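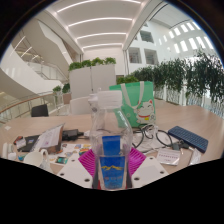
Ward Wuyts left a comment under my August post saying that I'd set the bar in the wrong place. I'd written that a machine would be ready for housework when it could clear a table, and he said clearing a table was one of the hardest things in the house and I might as well have asked it to bring up the children. Start with the floor, he said, then the dishes, and leave the table for last.

I've thought about that on and off for the past few months and I think he's half right. The floor is the easy one. We've had a Homamo going round downstairs for two years now and I don't think about it much, which is a compliment. It goes out, it bumps along the skirting, it comes back. It can't do the stairs and it eats shoelaces. I pick things up before it runs, so a fair part of the job of cleaning the floor is still mine, but it's the part I mind least.

Where I disagree with Ward is the dishes. We have a machine for those and have had one in every house I've lived in since I was nine. The washing was solved a long time ago. What's left is carrying the things to it, scraping them, finding a place for the big pan, and putting it all back in the cupboard afterwards. In other words it's clearing a table with extra steps.

So back to the table. Take a bottle standing up with some clear space around it. Two fingers, one either side, and close. I would trust a machine with that today. A bottle is a good shape for it, much the same from any side, and the ribs on the fingers give them something to hold on with. I'd be a bit less sure with a clear one, as cameras are known to have trouble with things they can see through, but a big coloured label must help.

Then look past the bottle. There's a tote bag standing up, and a heap of black and white cables at the foot of it. A keyboard. A sheet of stickers lying flat, a printed page in a plastic sleeve, a cup with a handle, a small slip of paper at the back. If you told me to clear that table I'd need to ask you four or five questions before I touched anything, and I'm a person. Are the stickers finished with? Is the slip of paper a receipt you need? Does the charger stay?

The cables alone would stop most things I've seen. You pull one and the others come with it, or something falls off the far end of the table. I do it without thinking and still get it wrong one time in ten. And flat things are horrible for two fingers. When I pick up a sheet of paper I slide it to the edge, or get a nail under the corner, or wet a fingertip. A machine with a pincer has to learn one of those tricks, and then it has to know which one to use.

I should say where I'm coming from, for anyone who has found this page by searching. I work in packing at Drisley, not on the engineering side. I've been there long enough to have seen three lots of machines come in and one of them go out again.

The ones that stayed are the ones doing a single thing. The Illine is our best example. It takes a flat carton, folds it up, tapes the bottom and pushes it along to the next station. On a good shift it does 2,000 of them. Before it came, two of us made up boxes by hand and on a very good day we'd get to 900 between us, and our thumbs knew about it. I don't miss that. It took the dullest job in the building and none of us has asked for it back.

What it can't do is cope with a carton that got damp in the lorry. It folds it anyway, the tape goes on crooked, and then somebody has to open the side and pull it out. A person feels the damp card as soon as they touch it and throws it to one side. I don't know how you'd put that into a machine. I expect there's a way and that it costs money.

The one that left was a picking arm from De Bruijn. It stood at the end of the second row and its job was to lift mixed items out of a tote and put them in the right box. Bottles, tubs, pouches, anything in a bag. It was very good with tubs. It was decent with bottles if they were standing, and noticeably worse when they'd rolled on their sides. With pouches it was hopeless. The target was 1,000 picks between stops and we had days when it managed 100 before somebody had to go over and press the button.

I didn't dislike it. The fitter who came out with it was patient and showed us a lot, and I learned more from him than from anything I've read. He told us the arm was the cheap part of the problem. An arm can go to the same spot all day and be right to the thickness of a hair. Knowing where the spot is, and what to do when the thing you want is lying under two other things, was what kept him away from home.

He also said something I've repeated to a lot of people, that a hand does most of its work after it has touched the thing. You close your fingers on a bottle, you feel it slide a little, you squeeze harder or shift your grip, and all of it has happened before you'd have time to describe it. The arm looked first, made its mind up, and then went in. If it was wrong it was wrong all the way down.

That's why I pay more attention to the hands now than to anything else. I used to look at the whole robot, whether it walked, whether it had a face. I've lost interest in the face. Show me it picking up a sock, then the other sock from behind the radiator, and I'll sit down and watch.

Ward would say that a house is easier than our second row, as there's no target and no hurry. If the machine takes four hours to clear the kitchen while you're out, what does it matter? I think that's his strongest point and I didn't have an answer to it in August. I have a bit of one now. At work when the arm stopped there was always someone ten steps away. At home there isn't. If it gets stuck at ten in the morning with a cup in the air, it's still stuck at six when I come in, and I have a kitchen to clear and a machine to move out of the way first. Slow is fine with me – stuck isn't.

And breakages. We wrote off plenty of stock with the De Bruijn and it all went on a sheet. Nobody is going to keep a sheet for my mother's plates.

For what it's worth, my own list of what I'd pay for goes like this. Emptying the dishwasher comes first, even if it only did the plates and left the rest. After that, taking washing out of the machine and hanging it up, badly if need be. Then changing a duvet cover, which I'd put well beyond anything I've seen and would pay the most for. The table I'd still do myself. It takes me five minutes and half of what's on it is mine to decide about.

I'm off work from tomorrow until the new year and the comments are open as usual. Ward, if you're reading, I'd like to know what you make of the stuck problem, and whether you ever sorted out the filter on yours. Ours has started making the same noise.

Posted 23 Dec 2019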